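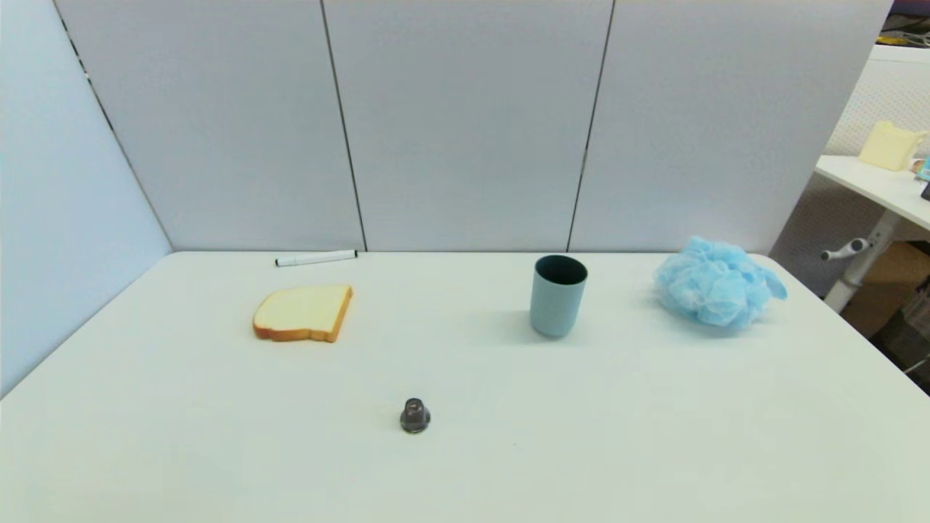
4. Lernmythen und was von ihnen übrig bleibt

Drucken | Als E-Mail senden

Dass es »Lerntypen« gibt, steht in fast jedem Ratgeber. Belegt ist es schlecht. Wer Lernende nach ihrem Typ fragt, erfährt ihre Vorlieben – ob sie mit dem passenden Material auch mehr behalten, müsste man eigens messen. Im Begleitheft zum Kurspaket Dunix fehlt diese Messung. Befragt wurden 93 Teilnehmende, und zwar danach, ob es ihnen gefallen hat.

Beim Markieren und Mitschreiben bin ich kaum weniger misstrauisch. Ein bunter Text sieht nach Arbeit aus. Abfragen aus dem Kopf schneidet in Vergleichen meist besser ab, ist aber unbeliebt.
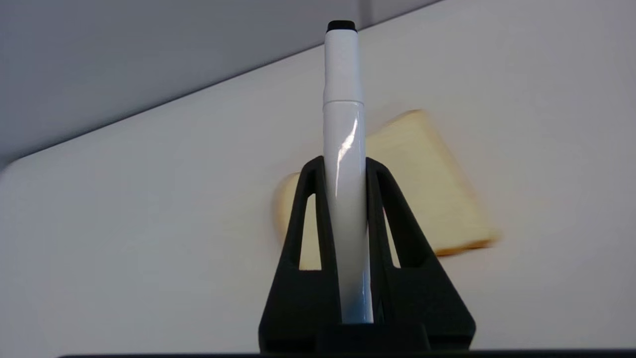
Skript Lernpsychologie, S. 12

Aufgabe bis zur nächsten Sitzung: Lesen Sie den Werbetext von Hikia (Reader, Text 9). Welche Vergleichsgruppe wird genannt? Wann wurde getestet, sofort oder nach Wochen? Eine halbe Seite genügt.

Kommentare

utoveck: Bei mir hilft Markieren schon.
brunner12: Woran merkst du das?
utoveck: Am Gefühl halt. Ja, gut.
lernfux: Text 9 fehlt in meinem Reader, nach 8 kommt gleich 10.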